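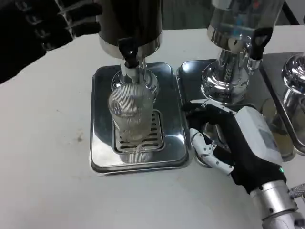
How often should limescale be removed from a kettle in a hard water area?
Every four weeks if the kettle is boiled several times a day, and every eight weeks if it is used only at breakfast. A visible crust on the base is a sign that the interval is too long.

Limescale is mostly calcium carbonate. It comes out of hard water when the water is heated, and it sticks best to surfaces that are already rough. A thin layer dissolves in minutes. A thick one needs repeated treatment and tends to come away in flakes, which then collect behind the spout filter.

Kettles

Use citric acid in powder form. Put 800 ml of cold water in the kettle, add 40 g of citric acid and stir with a plastic spoon. Heat until the water is warm to the hand, then switch off. Do not boil the solution. Boiling can produce calcium citrate, a white deposit that is harder to shift than the original scale.

Leave for half an hour. Pour away, rinse twice, then boil one full kettle of plain water and discard it. Lift out the spout filter and soak it separately in a cup of the same solution.

White vinegar also works, though more slowly, and the smell remains for a day or two. Never mix any acid with bleach.

Taps and spouts

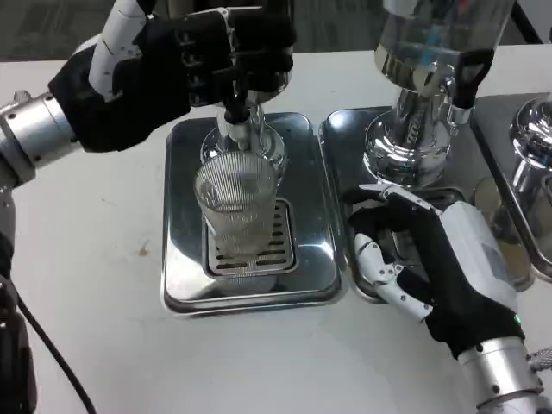 Scale at an outlet usually shows first as a stream that leans to one side. Unscrew the aerator, noting the order of the parts, and soak it for an hour. Brush the mesh from the inside outwards. Where the outlet has no removable end, soak a strip of cotton cloth in the solution, wrap it round the tip and leave it for ten minutes at a time, checking the finish between applications. Rinse well and dry with a clean cloth. Worn plating should be treated with washing-up liquid and water only.

Rubber washers and silicone seals should be taken out before soaking. Clean them with warm soapy water and refit them dry.

Glassware

Cloudy glasses fall into two groups. If the film clears when wiped with a little vinegar, it is scale. If it does not, the surface is etched and cannot be restored. Ribbed and cut glass holds scale in the grooves, so use a soft nailbrush along the line of the pattern.

Surfaces to avoid

Keep acid off marble, limestone, terrazzo and cement grout. Aluminium pans will darken. Enamel varies, and the maker's leaflet should be checked.

Storage

Citric acid takes up moisture from the air. Keep it in a screw-top jar, labelled, away from sugar and salt. A lump that has set hard can still be dissolved and used by weight.

Notes compiled by Gleice Paiva, Rildale. Last checked in March.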